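Rondix Checkout Counter Set

Product code: RX 370
Supplied by Brunbridge Shop Equipment
Page last revised 11/05/2019

Overview

The Rondix set is a compact payment point for small shops, kiosks, staff canteens and training rooms. It combines a steel-framed table, a cash drawer, a register head and a hands-free scanner under one product code. All parts may also be ordered separately. The set is intended for indoor use on a level floor and requires one mains socket within reach of the lead.

The set replaces the earlier Grarkell counter, which is no longer made. Spare feet and drawer locks for the Grarkell remain available while stocks last. The table tops are not interchangeable between the two ranges.

Table

The top is white with a smooth wipe-clean surface and square corners. The frame is powder-coated steel in black. Legs are bolted from below with four bolts per leg, and a hex key is packed with the fixings. Each leg ends in a screw foot with a short range of adjustment for uneven floors.

Width: 1316 mm
Maximum evenly spread load: 37 kg
Top finish: white
Frame finish: black

The load figure includes the register and drawer. Customers should not lean or sit on the front edge. Where the counter is used next to a doorway, the table should be fixed to the wall with the bracket kit, sold separately.

Cash drawer

The drawer is a front-opening steel unit with a key lock on the front panel. A slot allows notes and vouchers to be posted without opening the drawer. The drawer opens on a signal from the register or with the key. Two keys are supplied. The key number is stamped on the tag and should be recorded before the tag is thrown away.

The coin tray lifts out in one piece. Note clips are sprung and can be replaced without tools.

Drawer depth: 400 mm
Colours: white, black

Register head

The register head sits directly on the drawer and needs no fixing. It has a flat top section and a small digital display. Power and drawer signal leave the unit at the rear, and both leads should be taken down behind the table and clipped to the frame. Leads left on the table top are the most common cause of scanner faults reported to the service desk.

Prices are loaded from a memory card or entered by hand. The card slot is on the underside, so the head has to be lifted off the drawer when prices are changed.

Scanner

The scanner is a round-headed desk model on a low base. It reads printed barcodes when an item is held in front of the window, and no trigger is needed. The head tilts and should be set to face the side from which goods arrive. The base has a rubber ring underneath and can be screwed down through two holes if preferred.

Glossy film packets may need to be flattened by hand before they will read. Creased codes on crisp and sweet bags should be keyed in.

Suggested layout
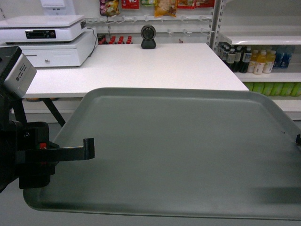
Counter position depends on the direction in which customers approach and on what is sold behind the till. For impulse lines such as bagged snacks, the usual arrangement is a Voyle pegboard panel on the wall directly behind the table. Hooks can be set in more than one row, with the packets hung high and a lower row just above the table top for smaller items. The register and drawer go to one side, the scanner towards the back centre, and the remaining surface is kept for packing. White hooks are the standard choice with a white panel.

Voyle panels are not included in the set. Hooks are sold in packs and fit all current panels. The panel should be fixed before the table is put in place, as the lower fixings are difficult to reach afterwards.

Cleaning

Wipe the table and register with a damp cloth and mild washing-up liquid. Do not spray liquid at the display or the scanner window. A dry lens cloth is suitable for both. The drawer runners are greased at the factory and need no further oil.

Delivery and returns

The set is delivered in three cartons. Check the cartons against the packing list before signing. Unused sets can be returned to Brunbridge in the original cartons; drawers returned without both keys are charged for a replacement lock.

Orders placed for January delivery should state whether a black or white drawer is required.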